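Agbeko Rolling Whiteboard, Large

Hire and sale. Ex-rental boards available most months, new ones to order.

A whiteboard on wheels is a simple idea that a surprising number of firms have managed to spoil. We have stocked four makes over the years. One leaned. One squeaked in a way that dogs objected to. One came with instructions for a garden bench. The Agbeko is the one we kept, mostly on the grounds that it stands up and you can write on it.

The board is plain on purpose. No printed grid, no month planner, no cheerful border. The metal frame holds it upright and the feet curve out far enough that a keen speaker can lean on one corner to make a point. We'd still ask them to lean on something else.

Size and weight

Board height: 112 cm
Weight with stand: 24 kg
Finish: pale board, light grey frame
Delivery: flat, in one box, with all bolts in a bag taped to the inside of the lid (please look there before ringing)

Putting it together

Two people and a cup of tea. Bolt the feet to the uprights first, loosely, then drop the board in and tighten everything from the bottom up. If you tighten as you go, the last bolt won't line up and you'll say something you regret in front of a colleague. The spanner in the box is adequate. Your own spanner is better.

Moving it

Push from the frame, not the board. It goes through an ordinary doorway end on, and it does not go up stairs, although a customer in September sent us a long email disagreeing.

Cleaning

Dry cloth daily, damp cloth when the dry one gives up. Please don't use kitchen scourers. Ama Nartey in our workshop can spot a scoured board from across the car park and will charge you for it.

Pens

Not included. We used to include them and people complained about the colours. The Pandevora dry-wipe set is on the stationery page, in black, blue, red and a green that can't be read from the third row.

Price

£87 a month to hire, or £700 to buy new. Ex-rental boards vary, so ring and ask. Local delivery goes out on Tuesday with Drivema and they will leave it just inside the door, whichever door they come to first.

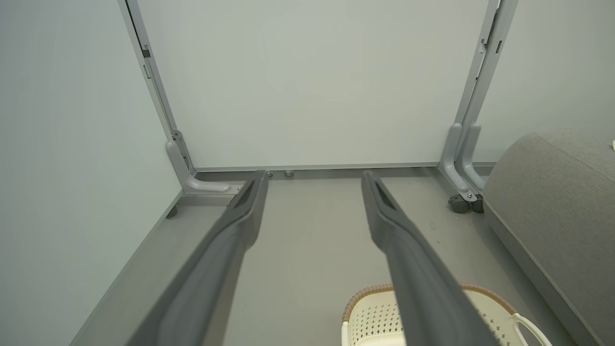 Spare feet, bolts and castors are sold separately under Parts. If you're ordering a single castor, tell us which side it's for, and have a look at the other one while you're down there.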